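Goodall Trust opens £1,613 household grants to flood-affected homes in Bruvbridge

2021-04-01

The Goodall Trust has today opened applications for its Household Recovery Grant, a scheme for residents of Bruvbridge whose homes were damaged by the winter floods. Each successful household will receive a single payment of £1,613 towards the cost of replacing furniture, flooring and kitchen equipment.

The Trust has set aside funds for 601 households in the first round. Applications will be considered in the order in which they are received, and payments will be made within 80 days of a completed form reaching the Trust's office.

The grant is open to tenants and owner-occupiers alike. Applicants must have been living at the affected address when the flooding took place, and must be able to show that the damage was not fully met by an insurance policy. Residents who have already received help from another charity may still apply, but should give details of the sum received.

Aino Turunen, Chief Executive of the Goodall Trust, said: "Many families in Bruvbridge have spent the winter in one or two upstairs rooms, waiting for walls to dry out and for builders to become free. The grant will not cover every loss, but it can be spent on the things a household needs first - a cooker, beds, a carpet for the children's room. We have kept the form short and we would encourage anyone who is unsure whether they qualify to telephone us before ruling themselves out."

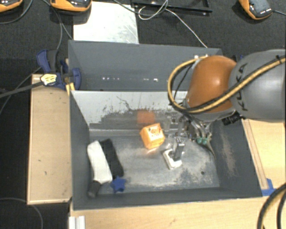
Two grey bins, with objects in the nearer one.

The scheme covers all streets in the lower town, together with the Plurnari estate and the cottages along Mill Lane. Residents outside these areas whose homes were affected by surface water may also apply, provided that they can supply a letter from their landlord, insurer or surveyor confirming the damage.

Application forms are available from the Trust's website, from Bruvbridge Library and from the advice desk at Plirkumari House. Staff at the advice desk can help residents to fill in the form and can make copies of supporting papers free of charge. Large-print forms can be posted on request.

Applicants will be asked to provide proof of address, a list of the main items lost or damaged, and a copy of any decision from their insurer. Photographs of the damage are helpful but are not required. Receipts for the original items are not needed.

The Trust will also hold 7 evening advice sessions by telephone for residents who are unable to call during office hours. Places on these sessions should be booked through the advice desk.

A second round is expected to open in July, with priority given to households that have had to move out while repairs are carried out. Applicants who are unsuccessful in the first round will be told the reason in writing and may apply again.

Notes to editors

The Goodall Trust is an independent charity supporting residents of Bruvbridge and the surrounding villages. It makes grants to individuals for household costs, training and travel to medical appointments.

The Household Recovery Grant is paid from the Trust's own reserves and from public donations. It does not have to be repaid.

Interviews with Aino Turunen can be arranged through the Trust's press office.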